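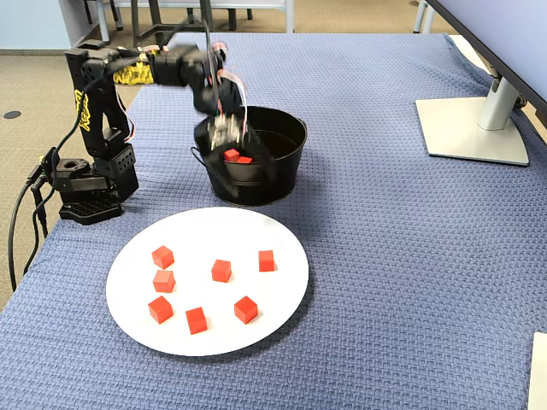
Lucía Cuesta asked this morning if the arm is meant to do her job or only the part of it that hurts her wrist, and she wanted an answer before the shift list for Lestasby is made. I did not have a good one. I said I would write down what we know until now, so that at least we all discuss the same thing.

Filed under: Bench notes / Handling

2020-08-07

Task today is the same as before: red cubes from the white plate into the black bucket, one at a time. We keep to the cubes until the pick is steady, then we change to the real sample blocks from Grimelholm, which are heavier and have less regular sides. Blue cloth stays on the table. The weave gives a little under the fingers of the gripper and I prefer this to the bare top.

Settings: I lowered the speed for the part of the path over the bucket. At the old speed the wrist was still swinging when the fingers opened, and a cube could hit the rim and jump out. With the lower speed we had 50 picks in a row without a cube on the cloth. Then I moved the plate a little towards the front edge of the table and it missed two of the next six. So the position of the plate matters more than I wrote in June. I should mark it with tape.

Servo wires at the wrist: still too much loose length. They make a big loop when the arm bends forward. The yellow sleeve at the elbow is good, I would like to have the same for the wrist but we have none left. Ask Stasa if they sell it by the metre.

Now the part about people, which is what Lucía really asked.

The sorting room at Lestasby moves some 1000 blocks on a normal day, by hand, from trays to bins. The count from last week was lower, 439 on the worst day, but two persons were absent. Nobody there complains of the work being difficult. They complain of the same movement for hours, and of not being able to leave the bench while a batch is open. If the arm takes the plain moving, the person at the bench will do the looking: cracked corners, wrong colour, labels. Lucía says this is the more tiring half for the eyes, and that today the moving is the rest between two looks. I had not thought of it in this way. In my plan from June I counted the moving as lost time.

She also says that if the arm stops, somebody must know how to start it again, and this is a new duty which is not in any job paper. I agree. I spent most of an hour yesterday on a joint that would not go home, and I have the manual and the patience. A person with a full batch waiting has neither.

Mathebula wants to see a time comparison, hand against arm. I can make it, but it will look bad for the arm – a trained hand takes several blocks in one grip and ours takes one. I will give the numbers as they are. What I would like to add is a second column, how long the person is free to walk away from the bench. I do not know yet how to measure this fairly. Perhaps Lucía can keep a simple sheet for one week, if she agrees.

To do:
– tape for the plate position
– shorten the wrist wires, check they do not pull at full reach
– get 6 blocks from Grimelholm, mixed sizes
– write restart steps on one page, with words that are not mine, and try them with someone from sorting
– ask who decides the shift list, and by when

About the shift list: I told Lucía that no hours should change before the arm has run a full week there. I had no permission to say this. I will write to Mathebula this afternoon and ask that it is confirmed.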